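Using small baskets for small things (without making it worse)

I don't trust organizing advice that begins with a shopping list. Most of it moves clutter from a flat surface into something with sides and calls the job finished. Still, small plastic baskets do earn their keep in my house, under a few rules.

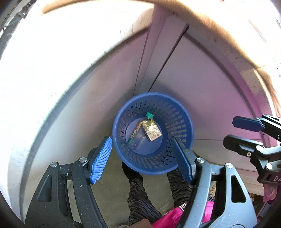
The rules came slowly. My first try was a matching set from Keleo, which looked wonderful for a week and then filled up with dead batteries and single earrings. The baskets were fine. I had given them no job.

What you need

A few small baskets, any brand. Mine are a mix of Tiswood and whatever the discount store had. A damp cloth. A trash bag. A marker and some masking tape, if you like labels. I don't much, but other people in the house do.

Step 1. Empty before you buy

Tip one drawer out onto a towel. One drawer, and stop there. The people who tell you to do the whole house in a weekend have never seen my bathroom. Throw out what is dried up, expired or unidentifiable.

Step 2. Put the little stuff together by use

Sorting by type sounds sensible and rarely works. Tubes with tubes and packets with packets means opening two baskets to do one thing. If you reach for a capped tube and a packet at the same moment, they live in the same basket, whatever shape they are.

Step 3. Check the holes

Slotted sides let you see in a bit and let dust out, but anything thinner than a slot will work its way through sooner or later. Try it with your thinnest item before you commit. Cotton swabs and bobby pins are the usual escapees. For those, use a solid cup.

Step 4. Leave it half empty

My neighbor Bronisława Adamczyk fills hers to the rim and swears by it. I've watched her look for tweezers. Keep to one layer on the bottom, so everything shows when you look down.

Step 5. Wait before adding more

Live with one basket until the end of the month. If you're still putting things back in it, do a second drawer. If it has turned into a junk basket, a bigger Forsberg bin with a lid won't fix that. Go back to Step 2.

Cleaning

Warm water and dish soap, and an old toothbrush for the slots. I'd skip the dishwasher with cheap plastic. One of mine came out shaped like a taco.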